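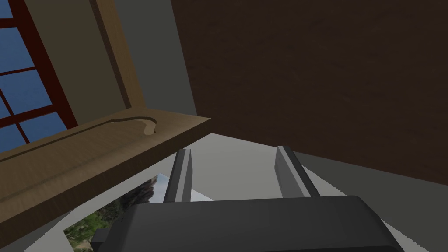
I do the Saturday sorting at the Stiltance thrift shop in Sandeck, the one that raises money for the hospice, and I've picked up a lot of small tricks for getting donated things clean and ready to sell. Most of them work just as well at home before you drop your bags off. I've been meaning to type them up since August, so here goes, in no order at all.

**Sticky labels on glass and china**

Rub in a bit of cooking oil, go and have a coffee, then roll the gunk off with your thumb. If there's still a grey smear left, make a paste from baking soda and a few drops more oil and go over it again. Wash with dish soap afterwards or the next person gets a greasy vase. On cardboard (board games, puzzle boxes!) oil is a disaster, so use a hair dryer on low and peel slowly from one corner.

**Mugs with tea stains**

Baking soda on a damp cloth. I used to soak them overnight in all sorts of things and I was wasting my time. Skip this on anything with a gold rim, and go easy on old hand-painted pieces, which can lose their colour in a heartbeat.

**Musty books**

Stand them up in a plastic bin, pages fanned open a little, with an open dish of baking soda in the bottom beside them. Lid on, leave for 5 days. I check halfway through and turn them around. If I can see actual mould they go straight out, however nice the cover is, because one bad book will get into the whole shelf.

Please don't spray them with anything. We had a lovely set of gardening books come in smelling like a pine forest and they never recovered.

**Sweaters**

A disposable razor takes the pills off, held flat, with the sleeve stretched over a cutting board. Short strokes, and stay well away from the seams. I do the underarms and cuffs first since those are what people look at. Then a lint roller, and honestly I'd buy half of them back myself.

For that closet smell, hang wool outside on a dry day, in the shade. A clothesline on a Sunday afternoon does more than anything I've ever bought in a bottle.

**Jigsaw puzzles**

Everyone asks about these. If you've just finished one, slide the pieces into a zip bag before they go in the box and write "complete" and the month on a bit of paper inside. If one piece is missing, write that too! People will still buy it, they just want to know. I'm not going to sit and count somebody's thousand-piece lighthouse.

**Pots and pans**

Burnt bottoms: cover with water, add a good spoonful of baking soda, simmer it gently and let it cool on the stove. Most of the black lifts off with a wooden spoon. For cast iron that's gone rusty, I scrub with coarse salt and half a potato (yes, a potato), rinse, dry it on the burner right away and wipe on the thinnest film of oil you can manage. Too much oil and it goes tacky, and then it's worse than the rust.

Non-stick pans with scratches we can't sell. Same with single lids, although I do keep a few back to match up, and every so often there's a happy reunion.

**Wobbly chairs**

If a joint moves, take it apart before you glue it. Squirting glue in around the outside only looks like a repair. Scrape the old glue off both parts, put new wood glue in, and clamp it. No clamp? Tie a loop of rope around the legs, stick a wooden spoon through it and twist until it's snug, then tape the spoon down. Leave it until the next day. Put rags under the rope too, which I forgot once on a very nice maple chair.

**Keys, screws and little bits**

Bag them and tape the bag to the thing they belong to. Inside a drawer or under a seat is best. I have a jar of shelf pegs under the counter that don't belong to anything, and it's nearly full.

**Packing it all up**

Small boxes, please. A big box full of plates is a sore back for whoever lifts it. Stand plates on edge with a tea towel or newspaper between them, and put the heavy stuff on the bottom. Banana boxes are great because of the handles, but cover that hole in the bottom with a piece of cardboard!

If you have 2 minutes, write on the outside what's in there: "kitchen", "kids' clothes 5 to 6", whatever it is. At our spring sale I had 344 items on my list to price in a single morning, and the labelled boxes were the only reason I got any lunch.

Drop-off is at the back door, and we stop taking things at 11 so there's time to tidy up before the shop fills. If it's closed when you come by, please take your bags home again and try another day. One good rain and everything in them is garbage.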